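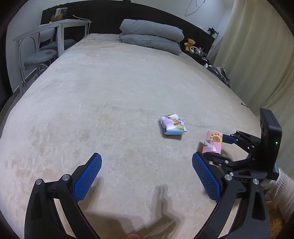

Abb. 1: Bett mit beiger Plüschdecke, darauf zwei Snackpackungen

Protokoll Arbeitskreis Musterzimmer, Projekt Vusteo, Mai
Beginn: 14 Uhr

TOP 1 Bettwäsche
Decke weist links Verfärbungen und einen kleinen bräunlichen Fleck auf. Reinigung durch Tirerico, Kostenrahmen 74 Euro. Graue Bettdecke bleibt gefaltet am Kopfteil.

TOP 2 Verpackungen
Rosa Rolle und zerknittertes Päckchen sind vom Bett zu entfernen — Ablage künftig in Box Pliltell.

TOP 3 Ablage
Teddybär verbleibt auf der schwarzen Ablage. Beschluss: einstimmig.

TOP 4 Ersatzdecke
Angebot Ogura liegt vor, Lieferzeit etwa 6 Wochen. Vertagt.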